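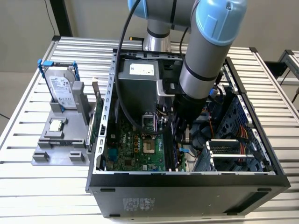
Tument arm and PC teardown kit: six weeks in

Saturday, October 5, 2019

I run a small refurb shop, mostly office desktops that come in by the pallet, and I've wanted a robot arm on the bench for longer than I'd like to admit. Nillach sells the Tument as a bundle: arm, gripper, software, and a printed fixture to hold the parts. I paid for mine, in case you're wondering!

Setup took me a weekend. The arm bolted to my slotted aluminum bench with no drilling, so that part was easy. The software was slower going. I called support twice and got Hjalti Oddsson both times, and he stayed on the line while I redid the whole calibration (I had the bench height wrong, my fault).

The fixture is my favorite thing in the box. It's plain gray 3D-printed plastic, nothing fancy, but the hard drive stands up in the back slot with its blue caddy still on, the CPU gets its own little pocket in front, and an expansion card stands along the side. Everything is in the same place every time, and that makes teaching the arm so much less painful.

Drives in caddies are what it does best. Memory is pretty good too, once you slow the approach down. The CPU is where I get nervous. Those sockets are not forgiving, and I still do the lever by hand and keep a finger near the stop button.

My gripes. The main cable is thick and it hangs down right over the case, and on a Dell tower lying on its side it drapes past the power supply, just where I want to get my hands in. I've asked for a shorter one. The manual is 71 pages and the part I needed most, teaching a new case model, gets one of them. And every different case really does need its own teaching session. If your pallets are all mixed up like my November ones usually are, think hard about that.

The extra fixture is $600, and I think that's steep for printed plastic. I bought it anyway, ugh. Marianna Czarnecka at Wasilewska got the Premia package with on-site training and says she'd skip the training next time.

Would I buy it again? For batches of the same desktop, yes. For one-offs I still grab a screwdriver. Four stars out of five, and I'll update this when the new cable shows up.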